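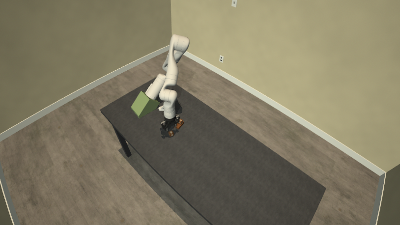
*Render: long table in matte charcoal, seen from above.*

# Sirnico two-part matte coating, charcoal

Saturday, April 1, 2023

Sirnico sells this as a water-based coating for interior tabletops, shelving and desks. It comes as a kit with two components, a pigmented base and a clear hardener, packed in separate bottles. The kit reviewed was bought at retail from Dương, an online finishing supplier, and weighed 1,883 grams on a kitchen scale with the carton removed. It was applied to a used Gruvside dining table with a birch veneer top and solid edging. The table has been in daily use for 121 days since the last coat, mostly as a desk and for weekend meals.

## Preparation

The instruction sheet asks for a degreased, sanded surface and says little else. The Gruvside top had its factory lacquer intact, so it was washed with dish soap, rinsed, left overnight and sanded with a medium-fine disk until the sheen was gone. Veneer this thin leaves little room for error at the corners. Those were done by hand with a cork block.

Sirnico states that no primer is needed over sound lacquer. A small patch on the underside was primed anyway for comparison. Adhesion on the two patches is the same under a tape pull and a fingernail. On bare wood the answer may be different, and the grain will certainly rise after the first coat.

## Mixing

The hardener goes into the base, never the reverse, and is stirred slowly for the time printed on the bottle. The measuring cup in the kit is marked in metric only. The markings are molded in clear plastic and hard to read against a dark liquid. A scale is better, but the sheet gives the ratio by volume and does not list densities, so anyone working by weight has to find them with a test pour.

Pot life is printed as a range on the label and as a single, shorter figure on the sheet. The shorter figure is the correct one. Past that point the mix still looks usable but drags under the roller and leaves ridges that do not flow out. Mix one coat at a time.

## Application

A short-nap foam roller gave the best result. A microfiber roller held more material and left stipple that stayed visible in side light. Brushing is acceptable on edges and legs only.

The first coat looks poor. Coverage is thin and uneven over light wood, and the lap lines are obvious. The second evens out most of it, and the third is what a buyer would expect from the product page. Three coats used a little more than half the kit. There was no sag on the vertical edges at normal loading.

The odor is mild during application and stronger for the first evening. Cleanup is soap and water while the mix is wet. Once it has set, the roller is scrap.

## Cure

The coating is dry to the touch quickly and stays soft for a good while afterward. The sheet recommends light use after two days and full use after 6, and the second figure is optimistic in a cool room. A ceramic mug left standing on the surface at the end of that period printed a faint ring, which had to be sanded and spot-coated. The repair can be found if you know where to look. Allow twice the stated period in winter.

## Finish quality

The cured surface is a true matte, with no sheen at low angles. The charcoal is neutral by daylight and reads slightly warm under the usual household bulbs. Some mottling remains in the wide field of the top, visible when the light comes from a window at one end. It follows the roller passes of the second coat, so technique is at least partly to blame.

## Wear

- **Heat:** A hot soup bowl left no mark after full cure. Pans were not tested without a trivet.
- **Water:** Standing drops wiped off after an hour with no change. A wet sponge left overnight produced a pale patch that faded the next day.
- **Oil and coffee:** Coffee is no problem. Cooking oil darkens the surface and needs a detergent wipe.
- **Abrasion:** The weak point. A laptop with hard feet has burnished two shiny spots, and they do not come out. Any rubbing pad, including the kind sold as non-scratch, will do the same.
- **Fingerprints:** Visible, as on any dark matte surface. They wipe off with a damp cloth.
- **Edges:** One chip on the long side where a chair arm makes contact.

## Compared with Ivton

Ivton hardwax in a similar dark tone was used last year on a shelf and a side table. It is far easier to apply and can be repaired locally without a visible border. It is also less opaque, so the grain shows, and it marks with water unless maintained. For a desk that gets wiped down daily, the Sirnico coating is the better match. For a surface that gets scraped or dragged across, use the wax and plan on recoating.

## Verdict

Recommended for low-abrasion tabletops, with reservations. Opacity, adhesion and stain resistance are good. Burnishing is a real limitation and should be mentioned on the label. The instruction sheet needs a corrected pot life and a mixing ratio by weight.

Shelf life of the unopened hardener is one year according to the bottle. The remaining half of this kit was resealed and will be tried on the table's bench.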